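**Bedroom tidying sessions: what counts as good practice?**

**Raston_Rob**, 30th January

Evening all, and sorry in advance for the length! We've been rewriting our house rules for hand-held gripper work in lived-in bedrooms, and I'd love some opinions before I send them over to Prenley. My first rule is that soft fruit gets closed on slowly and from both sides, with the finger pads doing the work, and you stop the moment both pads touch. No squeezing for luck.
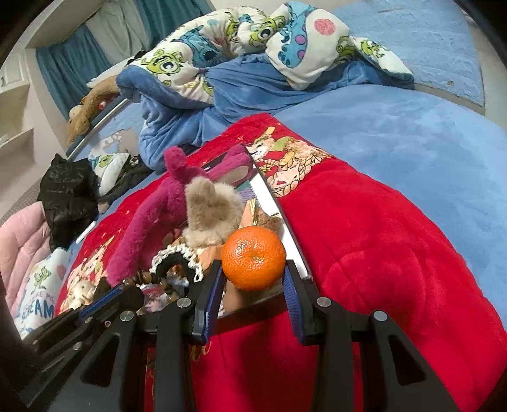 Rule two is one grasp per object before you move on, and rule three (the one we argued over all through December) is that you leave the bed as you find it, folds, pillows, plush toys and all. Our last batch ran to 672 grasps, and the ones worth keeping came from untidy beds.

**farquharson_fan**

Agree on the fruit, not so sure about leaving everything. Beads and scrunchies in a heap are a snagging risk, and with two grippers working close together I'd want a written rule on which hand goes in first. Ours is left hand in, right hand waits.
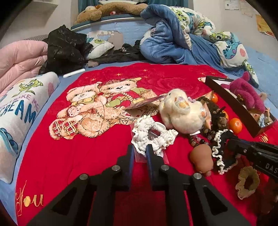

**Octavian Vlad**

I'd turn that round, if you'll forgive me. A fixed order makes people stiff and they start waiting for each other's hands. At Sanach we only say that the two grippers mustn't close on the same thing unless it's a planned handover, and we've been perfectly happy with that for 24 sessions.

**Eun-seong Oh**

Could we have something on flat things too, please? Thin packets are a misery lying down. I teach people to grip the narrow edges and keep the packet upright, with the printed face clear of the jaws.
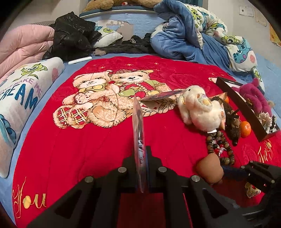

*Flat packet held upright in the jaws, red blanket side.*

**Raston_Rob**

Lovely, that's going in as rule 9, thank you! Octavian, I'm still leaning towards a fixed order for beginners, but I'll put your wording beside it and let Prenley choose.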